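Tuvley Supper Club, notes from our February meeting
16/02/2023, upstairs at Ekrem's

I'm on notes again, so forgive the spelling. Ekrem Akgül ran things and I typed as fast as I could.

Last month's notes got a yes from everybody, once we fixed the part where I wrote "leeks" and meant "beets."

Soup night. We fed 60 people and ran out of bread before the second sitting, which was my fault (I ordered for the first one and forgot there was another!). Ekrem wants two soups again next time. I asked if one of them could please not be lentil. We voted and lentil stays.

Vanilla. This took up most of the evening. Wanard has put its extract up again, and a few of us brought little bottles of the imitation stuff to try in plain custard. I couldn't tell them apart and I'm a bit embarrassed about it. Ekrem says he could, every time. We agreed to use real extract in custards and ice cream and the cheap one in anything that gets baked.

Money. We have 3,000 in the account with the Akbulut deposit still to come out. I'd love a second stand mixer, but it got pushed to next month.

Cookbook. Forcombe can print it if we get the recipes in on time, and I'm still missing the dumplings and both of the pickles. You know who you are! Please write down oven temperatures. "Hot" is no good to me.

Any other business. Somebody's blue casserole dish is still in my kitchen. Also, please label your freezer tubs, I thawed what I thought was stock and it was applesauce.

We wrapped up with custard, obviously. Next one is at my place, bring a spoon.

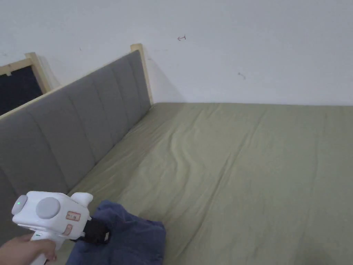
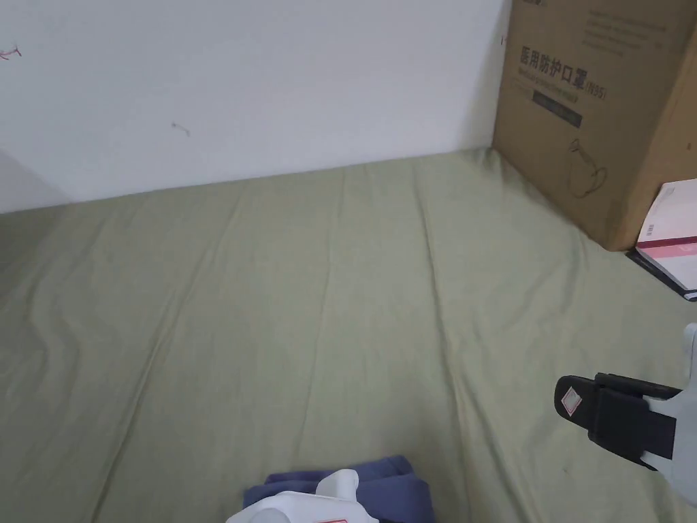
Photos: Tuvley Supper Club

Corrections to me before the notes go in the binder, please, and put your name on them this time.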